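2021-10-05, written on the train, so forgive the state of it.

Stop tuning the planner. Please. I've sat through five reviews this year where a path-following robot wandered onto the grass and every time somebody opened the planner config and started nudging cost weights. Every time. And the planner was fine. It drove exactly where the perception stack told it to.

My view, for what it's worth: most outdoor navigation trouble is an edge problem. Where does the path stop? Indoors you get a wall. On a road you usually get a kerb or a painted line. On a footpath you get weeds.
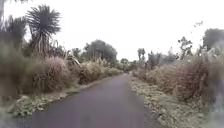

*No kerb, no markings, soft verge both sides. Draw the boundary yourself and see how long you argue.*

Tullio Mancuso and I did argue, over a whole lunch. He labels tight, asphalt only, leaves and all that left out. I label loose, anything a wheel can roll over. We'd both been labelling the same Haltholm set for weeks. 3,833 frames, two ideas of what a path is, one network trained on the lot. Of course the mask wobbles. It learnt to disagree with itself.

Then the planner gets a wobbly mask and we act suprised when the line it draws wobbles too. So someone adds smoothing. Looks lovely on the replay. Now the robot drifts onto the verge slowly and with great confidence, and you've hidden the one signal that told you something was wrong upstream.

What I'd do instead, and what we're now half doing on Gonlow:

- Three classes. Path, not path, and "could go either way". Let the labeller be unsure and write it down.
- Pass that doubt to the planner as cost. Don't threshold it away in a helper function from two summers ago.
- Log the raw mask next to the planned line, always. Disk is cheap, my weekends are not.
- Freeze the planner config untill the masks have been looked at. By a person. With eyes.

Octavio Flores thinks a third class is a cop-out and that more data sorts it. Maybe. He wants another 3,000 frames before December. Fine, but labelled by whose rule? More of the same muddle is a bigger muddle. He also says the extra class will slow the annotators down, and there he's right, it does. I'd take the slower week.

Bits I'm not sure of. Flat grey light, everything the same washed-out tone, does the doubt class swallow half the verge? Don't know yet. Wide paths probably never needed any of this.

But the weights. Leave them alone for a month. Go and look at your labels.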